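Search this site
Print this page | E-mail to a friend

What Happens to a Plastic Bottle?

Most drink bottles are made from a plastic called PET. It is light, it is clear, and it does not break when you drop it. PET can also be melted and used again, so an empty bottle is worth saving.
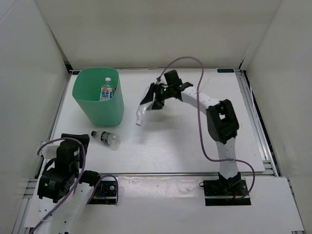
In Restville, a truck picks up recycling every two weeks. It goes to a sorting plant, where paper, metal, glass and plastic are split up. The PET is pressed into big blocks called bales. One bale can weigh some 200 kilograms - more than two grown-ups put together.

Next, the bales go to a factory. Machines chop the bottles into flakes and wash them in hot water. Bits of label and glue come off in the wash. The clean flakes are dried, melted and cut into small beads called pellets.

Pellets can become new bottles. They can also be pulled into thin threads for fleece jackets, carpet and the stuffing in sleeping bags.
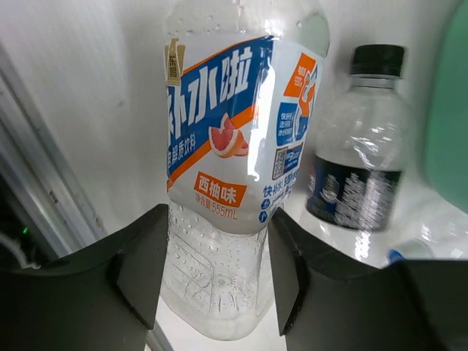

Should I leave the cap on?
Ask at home what your town wants. In Restville, you empty the bottle first and then screw the cap back on.

38 comments | 1,232 shares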